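Giving up the storage unit

For four years I paid for a storage unit at a place off the Tridgate road. It cost $252 a month by the end. I signed up for it when we sold Mum's house and I told the woman at the desk I would need it until April. She didn't say which April and neither did I.

I finally handed the key back last week, so this is a post about how I emptied it, what I got wrong and where things went. A few people asked after I mentioned it in the last post about the gutters.

The unit was the second smallest size they had. It held a dining suite, a sideboard, two wardrobes, a bed base, my brother's records, most of a kitchen, and a great many boxes labelled MISC in my own handwriting. Past me is responsible for those. If you are packing a house up in a hurry, please write two nouns on every box. It takes ten seconds. I opened one MISC box and found curtain hooks, a christening mug, the warranty for a fridge that was gone before I left school, and a bag of walnuts.

My first attempt was a mistake. I hired a trailer for the day, drove out there with a thermos, and planned to sort everything in the corridor. The corridor has lights on a sensor. Every few minutes they went off and I had to walk down to the corner and wave my arms. I got through six boxes and brought four of them home unsorted, where they sat in the hallway for a month.

After that I did it differently. One carload per trip, nothing bigger, and I couldn't go back for the next load until the last one was dealt with. Dealt with meant it had a place in the house, or it had left the property. The garage did not count as a place. I made that rule after the second load.

Furniture went first, which I would recommend. It takes up the room, it is easier to make a decision about, and once it's gone you can move around in there. The wardrobes were that heavy dark veneer that no one wants now. I listed them free and had no replies in three weeks. I listed them again at $18 each and both went the same evening. Henk Stevens from down the road told me this would happen and I hadn't believed him.

The sideboard I kept. It is under the window in the back room, and it has the good tablecloths in it and the board games. The dining table went to my niece in her first flat, and the chairs went with it, although one needs a new stretcher and I have told her so twice.

Kitchen things were easy. I already own a kitchen. I kept the rolling pin, the enamel pie dish and the scales, and everything else went to the op shop in two runs. Ring before you go. Ours stops taking donations at noon and won't take anything electrical at all, so the mixer had to go elsewhere.

The trouble was the middle category, by which I mean toys, ornaments, souvenirs and things people had made. None of it is worth much. None of it is rubbish either. You pick up a brass bell from somebody's trip to Flores and you stand there holding it.
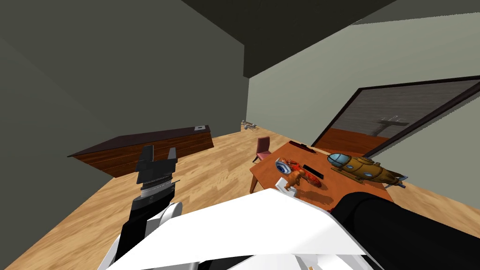

Loretta Doucet wrote in after the gutters post to say that she had done her aunt's place at Kikness the year before, and the only thing that worked for her was setting a number before she opened the first box. She allowed herself 18 small objects from the whole house. If she wanted a nineteenth, one of the others had to go. She said she changed her mind constantly in the first fortnight and hardly at all after that, and that she couldn't now name most of what she had let go.

I liked that, but I didn't manage it. I can't settle on a number for things I haven't seen yet. What I did was give myself one shelf, the one above the desk, and when it was full it was full. It comes to much the same thing, I suppose. The shelf is full now. It has the bell on it, the christening mug, Dad's slide rule, and a china dog with a glued ear that I disliked all through my childhood and could not part with.

The rest I offered to the family first. I'd suggest doing this in writing and with a closing date. I sent one message with everything set out in it and gave them a fortnight. My brother answered for the records straight away. My cousins didn't reply until the last day and then both wanted the mantel clock. I let them sort that out between themselves, and I understand it is at one house in winter and the other in summer.

Paper was the slowest part. There were three full boxes of it. I had expected to shred most of it and I did, but you do have to look at each sheet, as the things worth keeping are tucked inside the things that aren't. My grandfather's discharge certificate was between two rates notices. I did an hour in the evening with the radio on and stopped when the hour was up, even if I was in the middle of a folder. Shredded paper went on the compost a bit at a time, mixed in with the lawn clippings. Don't put it in all at once, it mats down into a grey slab and goes sour.

Photographs I have not finished. There were around 300 loose prints and I have got through maybe half. Blurry ones and duplicates go. Views with no people in them go too, unless I know where it is and care. I write on the back in soft pencil as I go, because I am now the person who knows the names, and in a few cases I already don't. If you have an older relative who can still tell you who is standing next to whom, take the box round this month.

What it cost

I added it up, which I'd been avoiding. I won't put the total here, but you can multiply as well as I can. For that money I could have replaced every item in the unit with a better one and had a holiday. The things I sold brought in a little over $100 altogether. The trailer and the tip fees took most of that.

I don't regret the first year. I wasn't in a state to decide anything, and if I'd had to do it then I would have thrown the lot in a skip, discharge certificate included. The three years after that were just me not opening an envelope. The fee went up each time by an amount too small to argue about.

Ramesh Nishad at work has a unit in the same complex and has had it for longer than I had mine. He asked me what I would do differently and I said I'd put a date in the diary when I signed, with a second one a month later for when I ignored the first. He wrote it down. He still has the unit.

The back room

With the sideboard in and the hallway clear, I've been able to do something about the back room, which had turned into the place where boxes waited. I took up the old carpet, which was not worth saving, and washed the walls down with sugar soap. They need a coat of paint but they can wait for warmer weather. Diễm Tô lent me her good ladder and I fixed the curtain rail, using hooks from the MISC box. So the box did come in useful, to the extent of nine hooks.

I haven't bought anything for the room. I keep thinking it wants a lamp, and then I remember how many lamps I carried to the op shop.

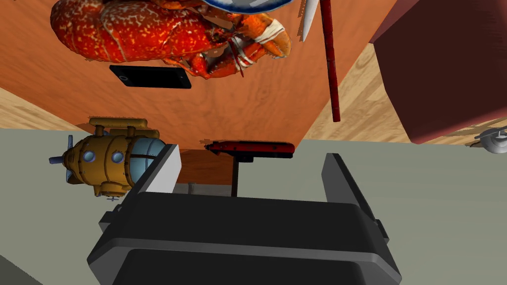

Things to sort out before you hand the key back

Take your padlock off. They'll cut it otherwise and charge you for it.

Sweep the unit out and bring your own broom. The one in the office at ours had been on loan to somebody for weeks.

Check how much notice they want. Mine was 14 days in writing, and a phone call didn't count, so I paid for half a month of empty concrete.

Cancel the insurance as well as the unit. They were separate payments and only one of them stopped by itself.

Change your address with anyone who was posting things there. I can't think why anyone would be, but I had a seed catalogue waiting at the desk.

Next post will be the garden again. The broad beans are up and something is eating them.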